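Homalness Evening School
Keeping a Household Paper File
Notes for Session 3: The Desk and the Weekly Sort

Welcome back, everyone, and thank you for the lovely stories last Friday about drawers that won't close (mine at Flakitz Street used to need a knee). Tonight we leave the big clear-out behind us and talk about the small habit that keeps the paper from creeping back, a bit at a time, the way it always seems to want to.

What counts as live paper
A live paper is one that still wants something from you: a bill to pay, a form to sign, a letter to answer. Everything else is either record or scrap. If you hold a sheet and can't say what it wants, put it with the records for now and move along. You can always change your mind in December, when we do the yearly pull together.

The Ledent tray method
We'll use the version in the course booklet, which asks for 2 trays and no more. The first is for paper that came in this week, and the second is for paper waiting on somebody else, like the insurance letter in our Beaulieu family packet. Please don't add a third tray, however tempting! I did it for years, and it filled up with takeout menus and one very old dental reminder.

The weekly sort, step by step
1. Pick a time you can keep. I like 7 in the evening, after the dishes, but before breakfast is just as good.
2. Bring both trays to the desk and tip out the first one. Stack everything face up, without reading yet.
3. Go through the stack once, top to bottom, and give each sheet one word in pencil in the corner: pay, sign, answer, keep or toss.
4. Give yourself a stretch of plain desk to lay the piles on. A pale top is kind to tired eyes, and pencil marks are easier to find against it.

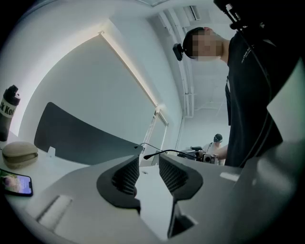
5. Do the pay pile first, while you're fresh, and write the date on each bill as you go.
6. File the keep pile before you stand up.

For next week
Try one full sort at home and bring your booklet, open to the page on tax envelopes. Read as far as the Beaulieu packet, and jot down any sheet you couldn't find a word for.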